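Pinza de mano Henum: doscientas camisetas después

Reseña publicada el 17 de abril de 2022

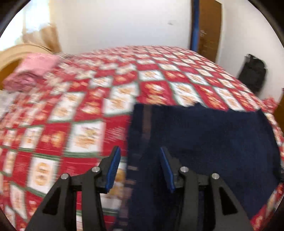
Empecé a usar la Henum en octubre, con la idea de que recoger demostraciones de doblado de ropa era un trabajo tranquilo. Lo es, si a uno le gusta doblar ropa con dos dedos de plástico y la velocidad de un notario. El kit lo vende Ultel, se monta en casa y sirve para grabar tareas domésticas sin tener el brazo robótico delante: uno abre y cierra la pinza con la mano, la cámara mira desde arriba y los datos se van después a entrenar la política correspondiente. Yo la he usado sobre todo con ropa encima de la cama, el escenario más barato que conozco y el único de mi casa que tiene la altura correcta.

La caja. Llega bien embalada, con las piezas en bolsitas numeradas y un manual que salta de la página 14 a la 17 sin dar explicaciones. Las dos páginas ausentes trataban, según deduje más tarde, de cómo tensar los tornillos de las articulaciones. Escribí al servicio técnico y me mandaron el PDF completo en portugués. Se entiende perfectamente, así que tampoco voy a hacer sangre.

El montaje me llevó una tarde. Las mordazas son un mecanismo de barras con pivotes metálicos, simple y sólido, y las yemas van forradas con unas almohadillas azules estriadas que son, con diferencia, lo mejor del producto. Agarran el algodón a la primera, incluso cuando la tela está plana y no hay de dónde tirar. Con la pinza de Lenihan que tenía antes había que pellizcar, rezar y volver a pellizcar. Con esta se pellizca y ya está. El punto se resiente con tejidos muy resbaladizos: con un forro de satén estuve un buen rato haciendo el ridículo en mi propio dormitorio.

En la mano pesa 153 gramos más que la de Lenihan, medidos en la báscula de la cocina, y se nota donde tiene que notarse: en el antebrazo, a la media hora. El gatillo tiene un recorrido largo y un muelle con carácter. Para abrir y cerrar de par en par va muy bien. Para sujetar el borde de una manga con cuidado pide un pulso que yo, después del segundo café, no tengo. Aconsejo trabajar en tandas cortas y dejar el café para el final.

La cámara. Gran angular, con las esquinas en negro, como mandan los cánones. Cubre de sobra la zona de trabajo y también todo lo demás: la habitación entera, la ropa que uno no pensaba enseñar, el bolso contra la pared. Quien tenga pudor doméstico que ordene antes. En los giros rápidos de muñeca la imagen se emborrona, y al lado de una ventana luminosa la exposición automática se rinde y la deja en blanco. Para la ropa da igual, pero estaría bien poder fijarla a mano sin pasar por la aplicación.

Que es el momento de hablar de la aplicación. Se llama Eltia y parece diseñada por alguien enfadado con los pulgares. Hay que pulsar 4 veces para empezar un episodio y una sola para borrarlo, lo cual explica dónde fue a parar mi mejor tarde de trabajo. La sincronización entre vídeo y apertura de la pinza, en cambio, es impecable, y la exportación sale limpia y con nombres de archivo legibles. Las actualizaciones han ido arreglando cosas pequeñas. El botón de borrar sigue donde estaba.

Un par de manías mías, por si a alguien le ahorran tiempo. Las colchas muy estampadas no molestan tanto como temía; una prenda oscura y lisa encima se distingue de maravilla, y a la larga conviene variar el fondo. Las prendas blancas sobre colcha clara son otra historia. Y los pivotes se aflojan: llevo más de 200 episodios y he tenido que reapretarlos en dos ocasiones. La llave viene en la caja, en una bolsita sin número.

¿La volvería a comprar? Sí, refunfuñando. Quien quiera recoger datos de manipulación de telas encontrará pocas yemas mejores, y quien busque precisión fina debería probar antes el gatillo.

Lo mejor: almohadillas, sincronización, mecánica fácil de reparar.
Lo peor: peso, muelle duro, la aplicación casi entera.
Nota: notable bajo. Sube a notable a secas el día que muevan el botón.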